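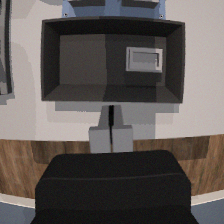
Bench rules for a small robot arm (and which ones I'd skip)

Most safety checklists for bench robots read like they were written to be signed. The Brevik sheet runs four pages, and two of them are definitions. I kept this much.

Keep one bin per kind of part. Mixed bins are where wrong picks start, whatever the vendor claims about its software.

Leave bare table where you can. Jannik Kramer wants every tray labeled too. Fine, but a label won't stop an elbow.

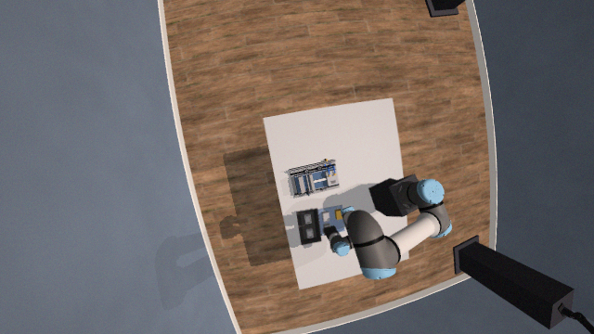 Trays grouped on one side, arm base on the other.

Treat the whole reach as off limits while the power is on, including any part that swings past the table edge.
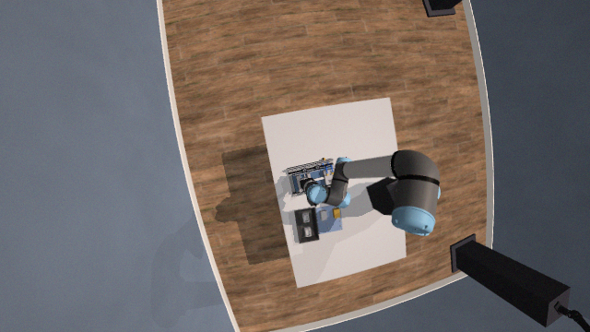 Reading time: 2 min

Run new moves slow and with nothing in the gripper. Kanyarat Rungrueang says one clean pass is enough. I don't buy it, and I'd want several.

"Collaborative" on the box is no permit to reach in. Ask what load and speed were tested. If the answer is a brochure, keep your hands back and know where the stop button is.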